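Setting up your Guscombe home saliva kit
Section 4: Before your first sample

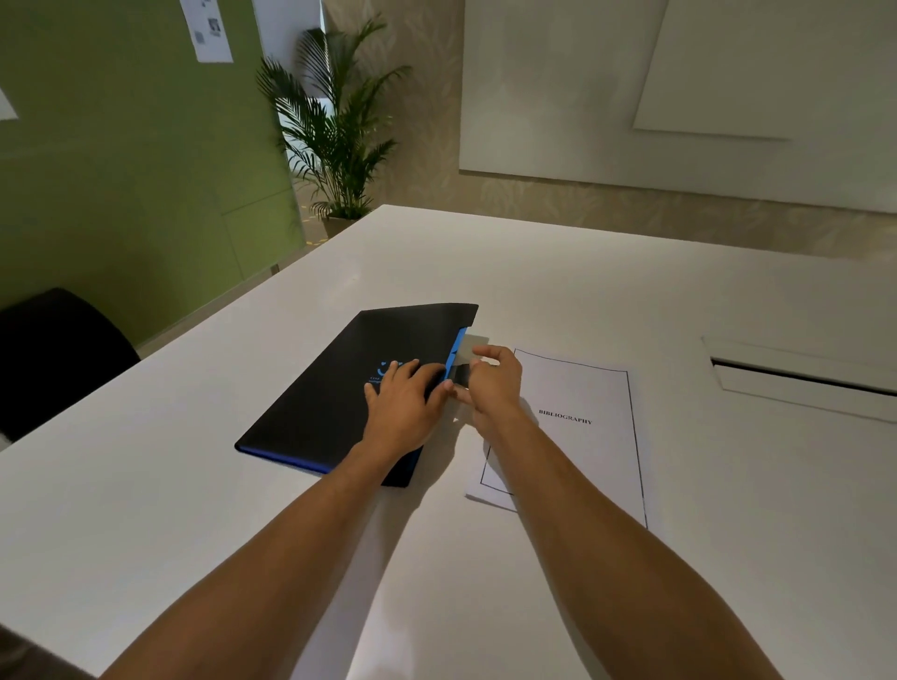 I've run these kits at my own kitchen table for two winters now, so I'll tell you how I do it and you can adjust. The Guscombe study wants a spit sample from you on 5 mornings, and they use them to track how long people keep shedding flu virus after the fever goes. Clear yourself a bit of bench first. A big white tabletop with only a black folder and a few printed pages on it is plenty of room (the sheet headed BIBLIOGRAPHY is optional reading, but I liked it!).

1. Wash your hands and dry them on a clean towel.
2. Write your study number on the Wendico tube before you open it. Pen skids on a damp label.
3. No food, coffee or toothpaste for 30 minutes.
4. Dribble up to the line. Bubbles don't count, sorry.
5. Screw on the cap until it clicks, then tip the tube gently 7 times.
6. Pop it in the zip bag and into the fridge.

Note: if your mouth's dry, think about lemons. Works for me every time.

Caution: the blue liquid in the cap stings. If it gets in your eye, rinse with plenty of tap water and ring the study line.

Courier pickup is covered in Section 5.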